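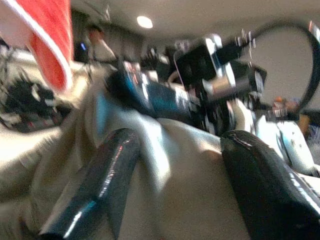
公用洗衣间运行通讯:水硬度与洗涤剂投放量的调整

本楼供水自今年五月切换到Moffat泵站之后,陆续有住户反映浅色织物发硬、发灰,毛巾吸水变慢。物业工程组在Trorkorgate一侧的立管末端取样,测得总硬度(以碳酸钙计)每升93毫克。切换前的记录已不完整,只能确认当时的数值低于现在。按一般分类,这一数值属于中等偏软,单看硬度,不足以解释织物发硬的全部现象。因此本期把硬度、投放量、漂洗和排水四个环节放在一起说明。

一、硬度对洗涤剂的影响

钙、镁离子与阴离子表面活性剂结合,生成溶解度很低的盐。这部分表面活性剂不再参与去污,生成物则有一部分附着在纤维表面。洗衣粉中的沸石、柠檬酸盐或碳酸盐用于先行结合钙镁离子,减少上述损失。碳酸盐型配方价格较低,但沉淀物为碳酸钙,浅色棉织物反复洗涤后手感变硬、色泽变灰,多与此有关。沸石型配方不溶于水,漂洗水量不足时会在深色织物上留下白色细粉。液体洗涤剂一般不含沸石,助剂含量也低,在软水中表现稳定,在硬水中需要适当加量。

肥皂类产品情况不同。皂基对钙镁离子更敏感,每升93毫克的硬度已足以产生可见的皂垢。习惯用肥皂手洗领口、袖口后再机洗的住户,建议手洗后先用清水过一遍,再放入机内。

二、投放量

多数包装上的投放表按软、中、硬三档水质给出。本楼目前应取中档偏下。以满载为准的投放量,在半载时不应直接减半:机内水位由程序决定,半载时用水量的下降幅度小于衣物重量的下降幅度,减半后洗涤液浓度偏低。工程组的做法是半载取满载量的三分之二。
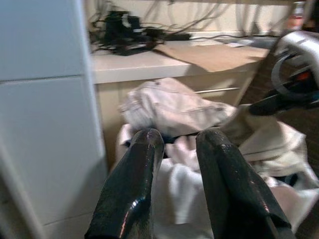

浅色织物宜单独成批洗涤,先分色,再称重。

投放过量比投放不足更常见。过量时泡沫在滚筒或波轮上方形成缓冲层,织物之间的摩擦减弱,去污效率反而下降;同时部分机型检测到泡沫后会自动追加漂洗,延长运行时间。判断方法较为简单:末次漂洗排水时水面仍有连续泡沫,即可认为投放过量,下一批减少五分之一再观察。

织物柔顺剂不能代替减少残留。柔顺剂中的阳离子表面活性剂吸附在纤维上,改善手感,但也降低吸水性。毛巾、浴袍和抹布类不建议使用。已经发硬的毛巾,可在不加洗涤剂的条件下以60摄氏度空洗一次,并在漂洗阶段加入柠檬酸溶液。柠檬酸不得与含氯漂白剂同批使用,两者混合会释放氯气。

三、漂洗与水温

公用机器的默认程序为一次主洗、2次漂洗。经Estska检测室对同一批棉质试布的比对,在中档投放量下,默认程序结束后试布浸出液的碱度略高于进水;增加一次漂洗后,与进水的差别已小于仪器重复性误差。对皮肤敏感的住户和婴儿衣物,建议选用附加漂洗;一般衣物没有必要。

冬季进水温度下降,影响大于硬度的变化。粉状产品在10摄氏度以下溶解缓慢,容易在衣物褶皱处结块,宜先用温水化开,或改用液体产品。含酶洗涤剂的最佳温度多在30至50摄氏度之间,冷水洗涤时应延长浸泡,不宜靠加量补偿。羊毛和真丝不适用含蛋白酶的产品,与水温无关。

四、过滤件、排水与机内清洁

线屑过滤件每用完一次应取下清理。堵塞后线屑随洗涤液循环,重新附着在衣物上,住户常误认为是洗涤剂残留。两者可以这样区分:干燥后用胶带能粘起的是线屑;遇清水溶散、手感滑腻的是洗涤剂;遇稀酸起微小气泡的是碳酸盐沉淀。

排水管方面,上季度共疏通2处堵点,取出物主要是短纤维和皂垢的混合物。排水缓慢时,筒内残水中的悬浮物会在脱水阶段被织物截留,其外观同样是发灰。遇到脱水前水位下降明显变慢的情况,请停用该机并在登记本上写明机号,不要反复重启程序。

筒体清洁每月安排一次,使用氧系清洁剂,水温60摄氏度,浸泡后空转排空。清洁当日上午停用,时间另贴于洗衣间门侧。洗完后请将机盖敞开,直至筒内干燥;机盖长期关闭时,密封处与内外筒夹层易生霉,异味会转移到织物上。

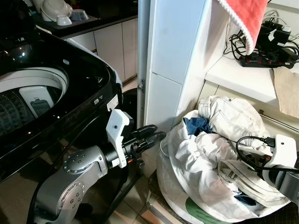
Bilal Nseir来信认为,本栏把重点放在投放量上有些偏了:他那一户自换水后一直按包装下限投放,毛巾仍然发硬,直到把Brondo洗衣粉换成液体产品才有改善,所以应当先谈配方,再谈用量。他还问,工程组是否考虑在进水总管加装离子交换软水装置。

关于第一点,来信所述与第一节并不矛盾。按下限投放碳酸盐含量较高的粉剂时,助剂不足以使钙镁离子保持分散,沉淀更容易落在织物上,换用其他类型产品后好转属于正常现象。至于来信提到的具体产品属于哪种配方,工程组没有做过分析,请以包装成分栏为准。成分栏中碳酸钠排在表面活性剂之前的,可视为碳酸盐型。

关于第二点,曾做过初步询价。按公用洗衣间单独供水支路计算,小型软水装置的设备费约3000元,不含再生用盐、排污管改造和每年的树脂检查。以目前的硬度,收益主要体现在洗涤剂用量略减和加热管结垢变慢,对织物手感的改善难以单独计量。工程组的意见是暂不加装,待下一轮取样后再议。如果硬度升至每升150毫克以上,将重新提出方案。

五、近期安排

下一轮取样点增加两个:洗衣间进水阀后和热水回路末端。两处样品同时测总硬度、碱度和铁含量。铁含量列入检测,是考虑到部分发灰、发黄现象可能来自立管锈蚀;若属此类,调整洗涤剂没有作用,使用含氯漂白剂还会使黄斑加深并固着。

愿意提供织物样本的住户,请剪取不小于手掌大小的旧毛巾一块,装入干净密封袋,附纸条写明洗涤剂类型、常用水温、是否使用柔顺剂以及大致使用年限,投入洗衣间门侧的收件盒。样本不退还。已经用酸洗处理过的毛巾请注明,否则碳酸盐一项的结果会偏低。

本期截稿日期:2020年12月6日。取样结果随下期通讯刊出,原始数据表可在工程组办公室查阅。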